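Setting the Rules for Hand-Held Gripper Work: A Conversation with Ashwin Kamath

When Clivard began recording manual tasks with hand-held grippers, its working rules fit on a single page taped to a cabinet door. The current edition of the practice guide runs to 40 pages and applies to every station the company operates. Ashwin Kamath, who leads the practice and standards group, has overseen the guide since its second edition. He spoke with us in May, shortly after the latest revision took effect.

Mr. Kamath was asked first why work of this kind should need written rules at all. The tasks are ordinary ones: folding a cloth, closing a box, moving a cord from one place to another.

"The tasks are ordinary, but the record has to be usable by people who were not in the room," he said. "If two operators at two stations do the same task under different habits, the person training a model downstream sees a difference and does not know what it means. We lost a good deal of work that way in the first year."

He pointed to the Tollus project, in which 200 recordings had to be withdrawn after review. The operators had performed well. The instructions, however, did not say where a recording should begin, and each operator had settled on a different answer. Some started with the jaws closed and resting on the board. Others started with the jaws open and already moving.

"That was our failure as an institution," Mr. Kamath said. "The operators followed what they had been given."

The guide now states that each recording begins with both grippers in view, held still above the work surface, and ends the same way. Operators are to pause before the first movement and again after the last. Mr. Kamath described this as the most frequently broken rule in the book, and also the one most easily corrected. Reviewers return the recording with a short note, and the habit usually forms within a few shifts.

Much of the guide concerns the operator. A session may not run longer than 40 minutes without a break, and an operator may stop at any time without giving a reason. Mr. Kamath said that this second provision drew questions from managers when it was introduced.

"They asked how we would keep to a schedule. My answer was that a tired wrist produces poor motion, and poor motion is recorded just as faithfully as good motion. We have kept to our schedules."

The rules on clothing are brief. Sleeves are to be fitted or fastened at the wrist, and rings and bracelets are removed. Gloves are not permitted unless the task sheet calls for them. An earlier draft required a standard sleeve color across all stations, but this was dropped after the operators' representatives objected that the shirts were uncomfortable. Mr. Kamath said he had come to agree with them.

On the question of damaged recordings, the guide takes a firm position. An operator who drops an object is to continue the task if it can be done safely, and mark the recording afterward. Deleting a recording at the station is not allowed under any circumstances.

"A dropped object is information," he said. "I would much prefer to receive a marked failure than a gap in the numbering. When there is a gap, we have to ask what happened, and people feel accused."

A separate chapter deals with electrical items. It was written with help from Greco, the firm that carries out Clivard's site inspections, and it is the part of the guide most often requested by outside groups. Power strips, chargers and extension cords are handled as objects only. They must be disconnected from any supply before they reach the work surface, and a second person signs the task sheet to confirm it. 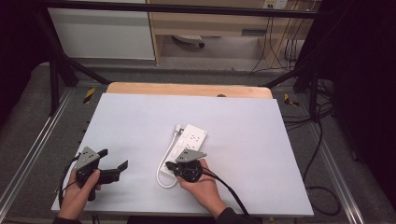
"Cords are difficult for other reasons as well," Mr. Kamath continued. "They do not return to the same shape. A box can be put back on its mark, but a cord will lie differently every time, and we had operators spending minutes trying to reproduce a loop exactly. We told them to stop. The guide asks for the object to be placed within the marked zone and for the cord to fall as it falls. Variety in the cord is acceptable. Variety in the procedure is not."

The chapter also covers the grippers' own cables. They are to be routed away from the object before recording starts, with enough slack for the full reach of both arms. If a cable catches during a task, the operator stops, clears it and begins a new recording. Walkways are checked at the start of each shift, and cables that cross one must be covered or moved.

Clivard has been asked whether its guide might become a shared standard. Pastitano, which runs a smaller set of stations, adopted most of it last year and has sent back comments on nearly every chapter. Mr. Kamath was cautious on this point. He said that a standard requires agreement on terms, and that the two companies still use the word "episode" in different senses.

"We can agree on the electrical rules tomorrow, and I think we should," he said. "The rest will take longer. They allow left and right grippers to be exchanged between sessions - we do not - and both sides have sensible arguments."

The practice group meets every 8 weeks to consider proposed changes. Any operator may submit one, in writing or in person, and each receives a reply whether or not it is accepted. The proposals now before the group include a clearer rule on lighting after dark and a shorter form for reporting worn fingertips. Mr. Kamath expects the form to be approved at the next meeting. The lighting rule has been sent back to its authors for more work.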